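Publications > Robotics in Shared Spaces > Section 4

4. Rules for Hand-Held Gripper Sessions

4.1 Scope

The rules in this section apply to all sessions in which a person works with a hand-held gripper at household furniture. They were drafted by Raluca Chiriac and Balthasar Gruber after a review of 153 session reports from the Putitz site. Of these, 14 were set aside because the operator's notes did not say which table had been used.

4.2 Before the session

The operator checks the gripper for loose parts and enters its number in the log. Fiducial markers must be flat, clean and free of tape over the printed side. Floor items within one step of the work surface are either moved or written down – both are acceptable, but the choice must be the same for the whole session. Cables on the walking path count as floor items.

4.3 During the session

One person holds the gripper. A second person may stand in the room but gives no spoken directions while a task is running. Head-worn equipment is adjusted only between tasks. An operator who feels strain in the wrist or neck stops at once, and the task is logged as incomplete.

4.4 Mirrors

Mirrors need a rule of their own. A reflection can show the operator, and consent forms that cover only the hands do not cover this. Our form names reflections in a separate line. Figure 8 shows a marker cube at the front edge of a vanity table, with the operator reflected in the oval mirror.
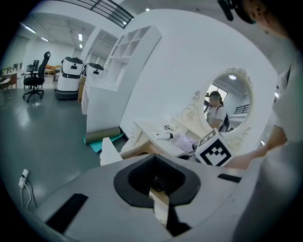

Durnden Institute, Working Group on Operator Practice

Figure 8. Gripper work at the vanity table.

Sessions with a mirror are flagged in the log, and access to the material is limited to people named on the form. Zarmeena Shaikh proposed covering mirrors in all cases. We did not adopt this, as a covered mirror changes the task – the rule now leaves it to the site lead, who records the decision before the first task.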